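Back Streets, Overcast
A gallery by Effie Aitken

I was told there was nothing to photograph on the back streets behind Kereama, and I went mostly to see if that was true. It's a half-truth. There is nothing there you would put on a calendar. There is a good deal of pavement, and I've come to think pavement is underrated by people who take pictures of towns and overrated by people who sell it.

The reason I was looking down at all is a leaflet from Wendex, who would like to resurface streets like these and who describe the present state of them as "beyond economic repair." Maybe. I've read a lot of leaflets. This one gives a figure of 1114 square yards for the first stage and doesn't say where the first stage begins, or what happens to the residents' parking while the work is going on, or who decided what "economic" means. So I walked.

A few notes before the pictures. No filters, no dramatic skies. The light was flat and white, and I left it that way. I cut the set hard, down from 157, because most galleries of this kind go on far too long and I don't believe anyone looks past the first screen. The captions are short for the same reason.
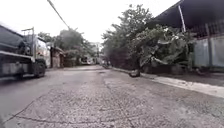 Pale gray, patched, cracked at the near left, and no lane markings. A truck has the left side, with trees beyond it.

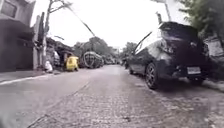 Interlocking bricks, a dark hatchback on the right, and a street that keeps going straight.

What bothers me about the resurfacing pitch is the word "uniform." It comes up again and again, as if everyone had been lying awake wishing for it. I don't mind a street that changes its mind about what it's made of. You can tell where you are by it. A patch in a road is a record of somebody having gone out and dealt with a problem, and I'd want to know how long the old patches have lasted before paying to bury them under something new.

I'll be fair to the other side, though. Cracks let water in, and a crack that looks like nothing in September can be a hole by spring. Brick has troubles of its own — it sinks where heavy vehicles stop, and when a utility crew lifts a section, it rarely goes back as level as it was. I've tripped on enough of it to have an opinion. If Wendex had said that much in plain words I'd have trusted them a little more.

The Hilatora people have a rival scheme, all planters and benches, and their drawings show wide empty roads with a child on a scooter. Where did the cars go? I wrote and asked. The answer was nearly 2 pages long and had no cars in it either.

So I'm not persuaded by anyone yet. I'd like to see a crack survey, with dates, and a price for simply fixing what needs fixing. Until then I'll keep walking the same streets.

Prints from this set can be ordered through Vekari, small size only. I've seen the large ones and they aren't worth the extra money. If you live on one of these streets and think I've got it wrong, write and say so, and tell me which end you live at.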